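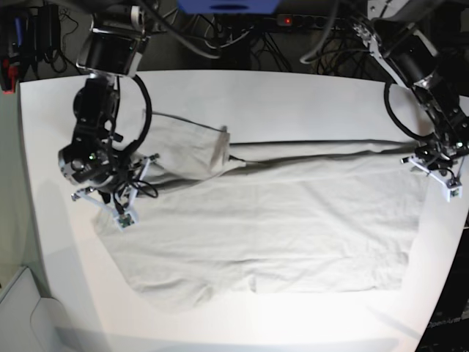
Projetos > Brekar > Relatórios de andamento

Relatório de andamento: triagem e dobra de roupa para doação
Última atualização: 3/19/23

Para: Sigrun Berge
De: Chaltu Birhane

Sigrun, segue o resumo, desculpa a pressa. Os números fechados vão depois com a planilha da Venla.

Situação geral: dentro do prazo. Meta do período 500 peças dobradas e ensacadas, faltam 80. Camisetas e toalhas ok. Calças atrasadas, dão mais trabalho que o previsto (o tecido claro e mole não segura o vinco, a perna de cima escorrega e tem que abrir tudo de novo).

Dobra: ficou decidido perna sobre perna, depois em 4. O Kiros queria em rolo, testamos, ocupa mais caixa. Peça clara em mesa branca é ruim de enxergar a borda, pedi um forro escuro na Flimine, orçamento ainda não chegou.

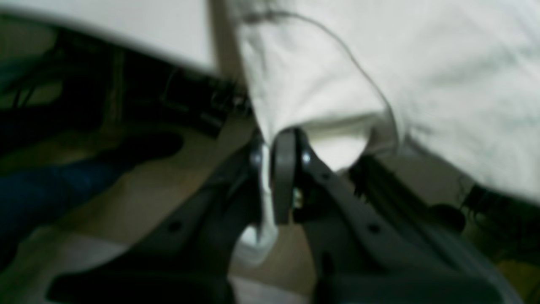

Tecido branco preso por uma dobra.

Pendencias:
- 2 caixas de peças claras voltaram da lavagem com mancha, separar
- etiquetas de tamanho, a Bethel ficou de imprimir
- confirmar com a Du Plessis a retirada de junho

Gastos: sacos e etiquetas, tudo dentro da rubrica. O forro entra em material de consumo, se voce aprovar. Preciso da resposta antes de fechar o pedido.

Proxima etapa: acabar as calças, depois lençol. Lençol com elástico ainda sem método definido, o Kiros vai mandar proposta.

Chaltu

Itens relacionados
Lista de tamanhos e etiquetas
Clurkent: contrato de lavagem
Retiradas Du Plessis
Relatório anterior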